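2. Planning Your Purchase

Read this section before you send the order form for a Fliledcombe arm. Most of the costs that surprise our customers are not in the arm itself.

2.1 Before you order

1. Measure the place where the arm will stand. The base plate needs a flat area of 60 cm on each side. The door of the work cell must open fully with the arm in place.

2. Write down the largest and the smallest part you want to handle. Send both sizes to Giltus together with the order form.

3. Decide how many pairs of fingers you need. One pair comes with the arm. An additional pair costs 206 dollars.

4. Choose the cable set. The short set is included. If your controller stands outside the cell, order the long set – it can not be extended later.

Note: Fingers are a wear part and are not covered by the warranty. Put them in the yearly budget, not in the purchase budget.

2.2 Budget for the first year

5. Add the installation visit, 937 dollars. The price includes one day of work and the travel.

6. Reserve 26 hours of paid time for the person who will teach the positions. Customers who work with furniture or other large curved parts should reserve double.

7. Ask your insurance company if the arm must be listed separately. Some of them want the serial number, and you receive this only with the delivery papers.

Caution: Do not order the Zerouali wrist camera for an arm with the old flange. The screws fit, but the connector does not.
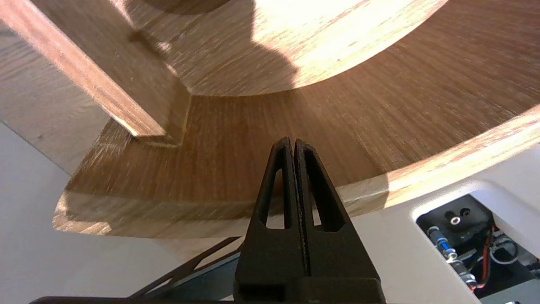 2.3 Delivery

8. Plan a free week after the delivery. Orders confirmed before the end of April ship from the Farnham warehouse, later orders ship directly from the factory and need three weeks more.

9. Check the crate before you sign. Damage must be written on the delivery paper while the driver is present.

10. Keep the crate for the full warranty period. Returns in other packaging are not accepted.

Continue with section 3, Mounting the Base.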